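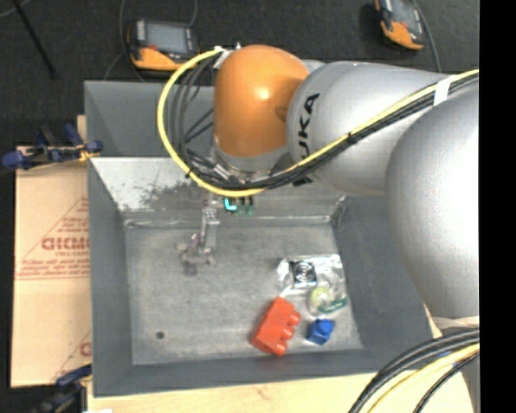 Orla Heffernan wrote in to ask whether she has to send a bin back once the floor of it has gone dull and scuffed, as hers has and she's only had it since April.

No. Keep using it. Scuffs on the floor are wear and wear is fine. More on that further down, plus the rest of what lands in our inbox. Quick answers, sorry, busy month.

Nanholm Bin Exchange - questions we get a lot

What counts as damage and what counts as wear?
Wear: scratches, gray smears, dark scrapes up the walls, mottling on the floor, old label glue. Damage: a crack you can catch a fingernail in, a rim that's bent enough to snag a sleeve, a floor that rocks when you set the bin on a flat table. We charge for damage. We don't charge for wear, ever.

Can I get the marks out?
Some of them. Warm water, dish soap, soft brush. Dark scrapes are often just stuff rubbed off whatever you keep in there, and those lift. Real scratches don't. Please no steel wool - it roughens the floor and then dirt sits in it and you're worse off than before. Baking soda paste is ok on the walls. Leave it 15 minutes, wipe, rinse.

Do I have to wash bins before I return them?
Tip them out and wipe them. We wash them again here anyway. If you had oily parts in there, say so on the return slip so it goes in the other sink.

Why sloping sides?
Two reasons. Empties nest, and small things slide down to the floor where you can get at them. Downside is you lose a bit of room at the bottom, so measure the floor and not the rim if you're fitting a box inside. People get caught by this every week.

What are the inside measurements?
The Laur is 383 mm long on the floor. The Velico is shorter and deeper, see the size sheet by the counter or ask us to send it. We don't do inches on the sheet yet. Yes we know.

Laur or Velico, which one do I want?
Laur for anything you pick through by hand. Shallow, wide, easy to see what's left. Velico for things you pour in and scoop out. If you don't know, take a Laur.

How full should I fill them?
Leave a hand's width at the top if you reach in a lot. Fuller than that and stuff goes over the side everytime somebody's in a hurry. For storage only, fill to just under the rim, fine.

Small parts get stuck in the corners. Any fix?
Fewer parts per bin, mostly. Or lay a folded cloth along the corner so they roll back to the middle. Bláthnaid Phelan sent in a tip about cutting a square of drawer liner for the floor - we tried it on ours and it works well, less noise too. Take it out to wash.

Can I stack full ones?
Only with lids, and no more than 3 high. Without lids the upper one drops into the lower one and sits on your stuff.

Can I put two side by side and treat them as one station?
Sure, most people do. Full one behind or to the side, the one you're working from in front. Push them tight together so nothing drops in the gap.

Can I write on them?
Tape first, then write on the tape. Marker straight on the wall is the one thing we can't get off and it'll cost you the cleaning fee. Paper labels ok if you peel them while the bin is warm from the wash.

How long can I keep a bin?
21 days on the standard loan, then renew by email or phone. Renewing is free unless there's a waitlist for that size. We'll tell you if there is.

Do you sell old ones?
Yes, the really worn ones go in the rack marked Vundar next to the door. Cash or card. They hold things just as well as a new one, they just look tired. No returns on those.

I've lost a lid.
Happens. Tell us which size, we've got spares for the Laur and a few for the Velico. Small charge, it's on the price list.

Can I drop off after hours?
Leave them nested under the side window, slip in the top bin. Not in front of the door please, we open it outwards and have sent a whole stack down the steps more then once.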